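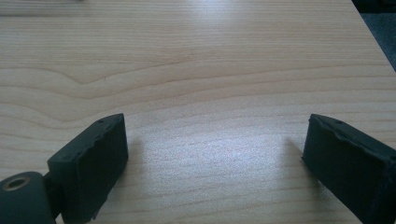

Vue de la pince, doigts écartés au-dessus de la table

Reflets sur la table et patins usés, vous faites comment ?
Posté par Vitside

Bonjour à tous ! Je me suis lancé dans la collecte de démos à deux mains avec des pinces tenues à la main (une petite tâche de rangement, un gobelet en inox et un panier grillagé). J'en suis à 193 épisodes et je commence à douter. J'ai une grosse tache de lumière en plein milieu du bois, et le caoutchouc du doigt droit rebique sur le dessus.
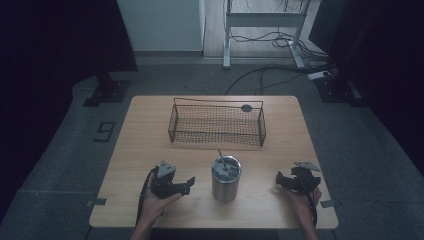
Je tiens une pince dans chaque main, les câbles pendent devant, et je fais comme ça des séries de 24 essais avant de souffler un peu. Est-ce que je dois tout refaire avec une nappe mate, ou le modèle s'en sortira ? Et les patins, vous les changez quand ?

Ewurabena Mensah
Surtout ne jette rien ! J'ai gardé les reflets dans mon jeu d'octobre (1 879 épisodes quand même) et la politique apprise se débrouille très bien. Par contre, varie l'éclairage : un volet ouvert, une lampe déplacée, n'importe quoi. Si tout est filmé sous la même lumière, là tu vas souffrir le jour où elle change. Pour les patins, je remplace dès que ça accroche de travers, toujours les deux en même temps, et je note le numéro d'épisode dans un fichier texte.

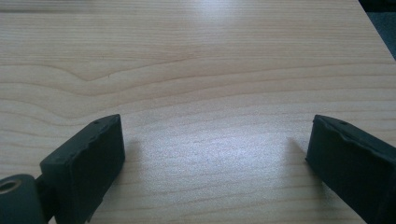 Pince ouverte, reflet bleuté sur le bois

Regarde aussi ton exposition. En automatique elle bouge dès que la pince s'approche du métal, moi je la bloque.

Lerell
nappe mate, 15 euros, problème réglé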